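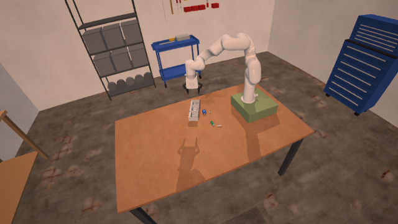

Cahier d'atelier, décembre, 8 h du matin

Reprise du corpus « faits divers people ». Kirsty Chisholm a terminé hier soir l'export des brèves et c'est une vraie mine ! 839 articles après dédoublonnage, sur quelque 2 000 récupérés au départ. Je ne pensais pas qu'on se recopiait autant d'un site à l'autre : même titre, même faute dans le nom du quartier, même photo d'acteur en smoking.

Ce que je voulais vérifier : à quel moment le « selon nos informations » disparaît. Premier sondage sur 20 articles, tous consacrés à l'interpellation du chanteur de Kosivon (l'histoire de la montre de luxe à Pallmont). Résultat superbe. La première brève, celle du Moffat, dit « aurait été entendu ». Deux heures plus tard, Henent écrit « entendu par la police ». Le soir, tout le monde a « arrêté », y compris dans des papiers qui citent le Moffat comme source unique — et personne n'a rappelé le commissariat, du moins aucun article ne le dit.

À noter pour l'annotation :
- garder le conditionnel comme étiquette à part, ne pas le fondre dans « rumeur »
- relever l'heure de mise à jour en plus de l'heure de publication (Henent réécrit ses titres sans prévenir, j'ai retrouvé trois versions)
- « ex-compagnon de » : la formule revient partout, souvent dès le titre. À coder, Kirsty avait raison d'insister.

Petit souci avec le script : il coupe les guillemets imbriqués et perd la fin des citations. Du coup huit articles classés « sans source » en ont bel et bien une. Corrigé à la main pour l'instant, il faudra reprendre l'expression régulière proprement.

Autre chose, très jolie : les démentis. Celui de l'agent du chanteur est sorti le lendemain et il n'est repris que par deux sites du sondage, dont un en toute dernière ligne, sous la liste des prochains concerts. J'ai envie d'en faire une courbe à part, avec le délai en heures.

15 h. Relancé l'extraction avec les mises à jour. Kirsty relit la moitié des étiquettes, moi l'autre, et on échange ensuite. Lui demander si elle a encore les captures de la page d'accueil du Moffat, version du matin.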